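Oi, Dorian, segue o ponto de abril do projeto Orura, em versão curta (a planilha completa vai depois, prometo!).

Fechamos o mês com 1,097 demonstrações aceitas, quase todas das tarefas de mesa. A novidade é a família "pendurar": a pessoa pega um chaveiro com a garra de mão e leva até um dos ganchos do suporte. Parece bobo, mas a argola é pequena, gira à toa, e eu mesma levei uma tarde inteira para pegar o jeito. Estamos gravando com as duas mãos, uma garra em cada, e variando os chaveiros entre pelúcia e peças mais finas.
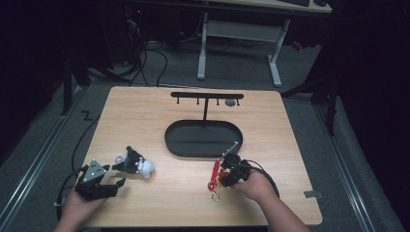 **Coleta: tarefa dos ganchos**

Cada episódio começa com os quatro ganchos vazios e os chaveiros soltos na mesa. Mudamos a posição inicial a cada rodada, porque na primeira leva o modelo decorou o canto da mesa e ia sempre para lá! Descartamos 27 episódios por perda de rastreamento do marcador, e refizemos os que davam para refazer.

**O que falta**

Ainda preciso de 2 operadores treinados para o turno da tarde, e a Gellorik ficou de responder sobre as garras de reserva. O primeiro treino só com os dados dos ganchos já está na fila. Se você puder liberar a parcela de armazenamento antes disso, ajuda demais, o disco está no limite.

Abraço, e me liga se quiser ver os episódios!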